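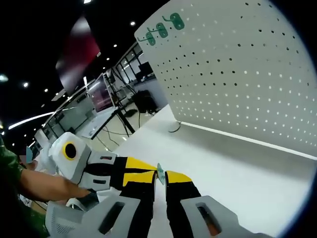 Notebook kept by: pegboard bench lead, Skasik student robotics club

Hook task again. Board is up on the white table, three green hooks on it. Want the little green piece picked up off the table and carried to the board with the hand grippers, tips only, no fingers touching it. Everybody gets the same start spot in front of the board.

Pinch is the hard part. Piece is thin, if you close too low on the tips it twists and you lose it. Close light, at the very ends. Told the new people to practice that 30 times before they even look at the hooks. Some did, some went strait for the board.

Tally so far: 100 tries planned, 33 logged, 17 of those I'd call clean. Rest are drops or somebody bumping the pegboard. Not counting bumps as fails until we agree on a rule. Needs to be in the Trorkura sheet, same columns as the February round.
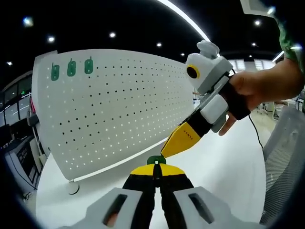

Wisesgate, October 1, 2026

Handover drill. One gripper holds the green piece upright, second comes in at an angle and takes it. Holder does NOT move. Taker says "got it" out loud, then holder opens. Without the call we get both opening together and the piece on the desk, or worse under it.

Coming in from the side beats coming in from above, you can see both tips. Slow down for the last bit. Taker's cable needs slack before you start, check it evry time.

To do
- tape mark on table for start spot
- spare green pieces, ask at Nassar
- move the chair back from the desk, elbows
- decide the bump rule!!
- second pair through the handover before anyone tries handover + hook in one go

Open question, whether top hook should score more than the lowest. I say yes. Left it for next meeting.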